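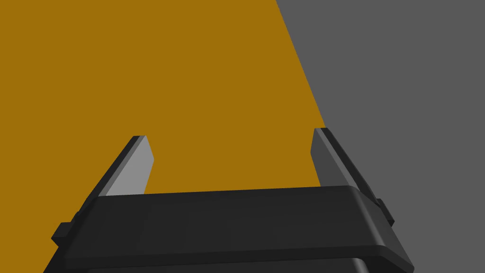
Kidusetti板球场完成投球道改造 七月起用于区域联赛

Zestgate体育设施公司宣布,Kidusetti板球场的投球道及排水改造工程已完工,场地将于七月起承办区域板球联赛的四日赛和单日赛。

本次工程更换了中央区域全部九条投球道的表层土。新土为高黏粒含量的黑黏土,分层回填,逐层滚压,总厚度300毫米。底部设砾石排水层,与外场支管连通,支管总长800米。边界线外侧增设集水沟,雨后积水经沟渠汇入场地东侧的蓄水池,经沉淀后可用于外场灌溉。

滚压作业由Harms公司承担。验收阶段,各投球道在球弹跳高度、表面硬度和平整度三项指标上均达到联赛场地技术要求。三号和七号投球道的草茎覆盖率偏低,已完成补播,首月不安排四日赛使用。

记分与数据系统同步更新。新系统采用Prendex记分平台,逐球记录投球落点、击球方向、得分和出局方式,数据在每轮投球结束后传送至主记分牌及媒体席终端。遇降雨中断时,裁判席可直接调取剩余轮数和修正目标分。

看台方面,北侧新增座位389个,其中37个为无障碍席位及陪同席位。练习区保留原有六条网道,地面改铺人造草皮,开放时间为上午8时至下午6时。比赛日练习区仅供参赛球队使用。

联赛期间,每条投球道在一场四日赛后须休整养护,期间不安排正式比赛。场地养护记录按场次归档,供赛事监督查阅。

球队场地预约及媒体席位申请由Zestgate赛事服务部受理。首轮对阵及开赛时间由联赛另行公布。

关于Zestgate
Zestgate从事板球及其他草地运动场地的设计、施工与养护,业务包括投球道建造、排水系统和赛事日场地服务。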